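Firnent Work Table, Dark Gray Top

Item is made to order at our Cestbridge shop and ships flat in 2 cartons. Please check both cartons before signing for the delivery. Damage reported later has to go through the carrier.

The Firnent is a large, plain table for workshops, labs and packing rooms. The top is one solid dark gray with no pattern, so small parts and paper labels are easy to find on it. It is rated for an evenly spread load of 300 lb. Equipment that bolts down should go over the rear crossbar. Tell us where you want the holes and we will drill them before finishing, up to 8 per top at no charge. 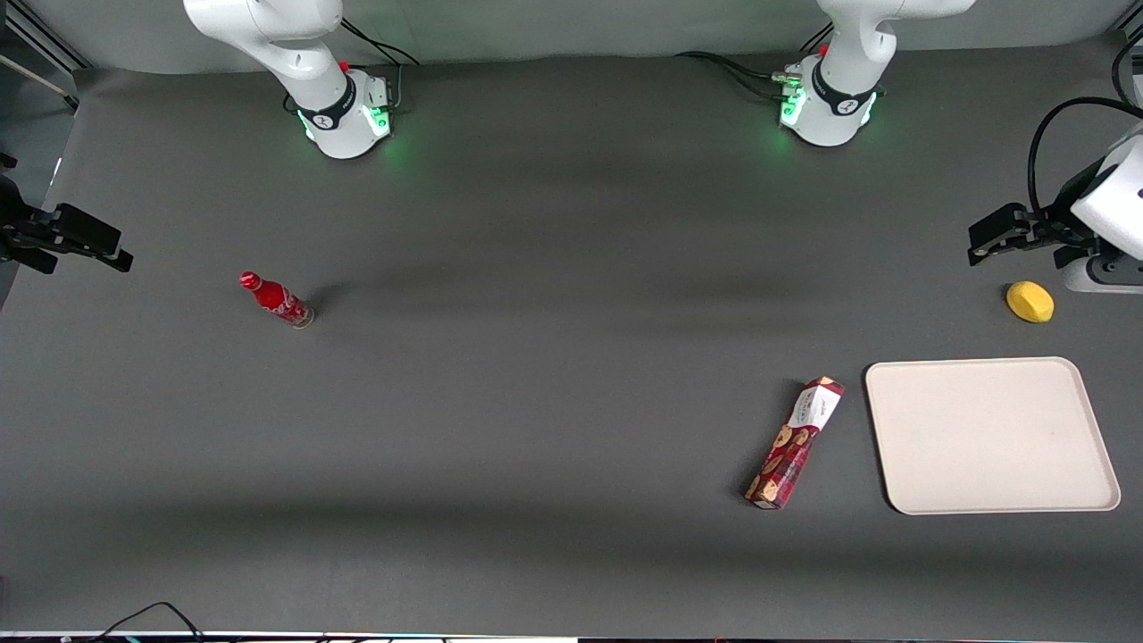
Firnent top in dark gray, with two white arms mounted at the far side.

Legs are sold separately in fixed or adjustable height. The adjustable set needs a level floor and should be retightened after the first month of use. Wipe the top with a damp cloth and mild soap. Do not use scouring pads or acetone, which will dull the finish. Touch-up paint is available by the bottle.

Orders placed before the July price change are honored at the old price if the deposit was paid. Freight is quoted by zip code and is not included in the price shown. Liftgate service is extra. Custom drilled tops cannot be returned.

For drilling layouts contact Ekua Kwofie in the Sarpong office. For freight quotes and replacement hardware ask for Farzad Tehrani.

Page updated 23 Dec 2020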